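Raleo Tour

The Raleo Tour is a supporters' cycling and football excursion held each March, in which followers of Estville Town travel to one away match by the slowest means the club will tolerate. It is run by the travel firm Simesetti, which took it over after the supporters' own association mislaid a coach.

Origins

The tour takes its name from the Raleo, a hill outside Trevaskis that early parties climbed on the assumption that the ground was on the other side. The ground was behind them. Warrick Tapsell, who led the first outing, maintained for years that the view had been the point, although his own printed programme mentions only kick-off and pies.

Attendance on the first tour is given as 264 in the club handbook. A later edition gives 1017, having apparently included the home crowd.

Format

Travellers leave Estville in two groups. The cyclists set off the day before and spend the night in Trevaskis, where the leisure centre lets them sleep in the badminton hall provided they are gone before the juniors arrive. The coach party leaves the next morning and usually gets in first, a fact the cyclists regard as poor manners.

A friendly between the two sets of supporters is played before the main fixture. Matches last an hour, or until both goalkeepers ask to stop. The winners receive the Tapsell Plate, a soup plate. It was dropped at one presentation and has been awarded in two halves ever since, which has made draws easier to settle.

Bookings

Simesetti sells places in advance and caps the tour at about 1000. The cap has never been tested. Fares include the match ticket and a scarf, but not the return journey for bicycles, a clause responsible for most of the firm's correspondence.

Disputes

The route length remains unsettled. Simesetti measures it from the club gates, while older members measure it from the Railway Arms and include the journey back to it.

This article was last revised on 04/09/2026. 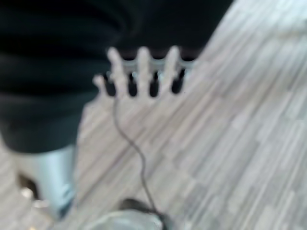
Oriel: The plate wasn't dropped at a presentation, it was sat on in the coach on the way home. And the cyclists did get in first one year, when the coach went up the Raleo by mistake.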